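January 2021. Woven goods, cleaning and inspection, bench 2

Purpose: settle a dry cleaning routine for the woven pieces before the Henríquez order goes out, and decide which baskets need rim repair. Wet cleaning stays off the table until the drying rack is back from Volport.

## Surface check

Bench wiped before start. Debris matters more than I assumed in August. Anything shed by the weave gets dragged under the next piece and leaves marks on light goods. Grit is the worst of it. Checked the pale surface up close under the normal ceiling light.
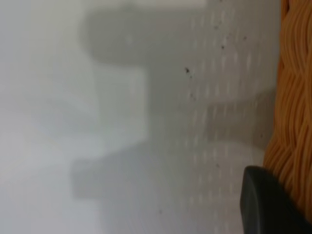 Count of debris is not worth logging. Pass/fail only: if any dark specks are visible, wipe again with a dry microfiber cloth, one direction, and fold to a clean face each pass. No spray. Spray residue picks up dust within the hour and we start over.

Open item: low-angle lamp for this check. Overhead light hides small particles in the shadow of whoever is leaning over.

## Chair back

Wicker chair, backrest only. Vacuum first, soft brush head, lowest setting. Then a dry paintbrush along the strands, working from the top down. Brushing across the strands pushes dust into the crossings and it stays there.

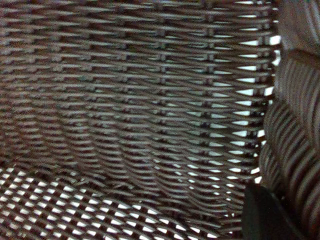
Slowest area is the seam where the back meets the lower section. Rows are bunched there and the brush rides over them. Switched to the narrow brush (Jekmont, stiff) and held it nearly flat. Do not pry rows apart to get at dust. If a row moves, stop and note it on the tag.

Time limit for a backrest: 18 minutes. Past that, book it as a deep clean and bill separately.

## Baskets

Two rectangular woven baskets, one dark brown synthetic rattan, one orange-tan. Stored nested, dark one on top. Rim of the dark one goes to repair: loose loops at the upper right corner, a smaller one at the left end, a few curled ends along the back edge.

Do not trim the loops. A loop still has both ends in the weave and can be worked back. Only free ends get cut, and only after tucking.
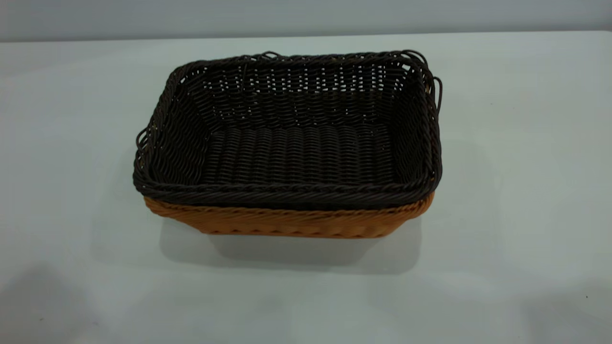 ## Next

- Tuck rim loops with the blunt awl. Warm the strand first, low heat, keep the gun moving.
- Unnest before any work on the rim.
- Repair tag 3562 for the dark basket. Tan basket gets its own tag after a full check.
- Order ties from Visen, pack of 300. The 1000 pack is cheaper per piece but the last one went brittle in the drawer.
- Ask Volport for a date on the rack.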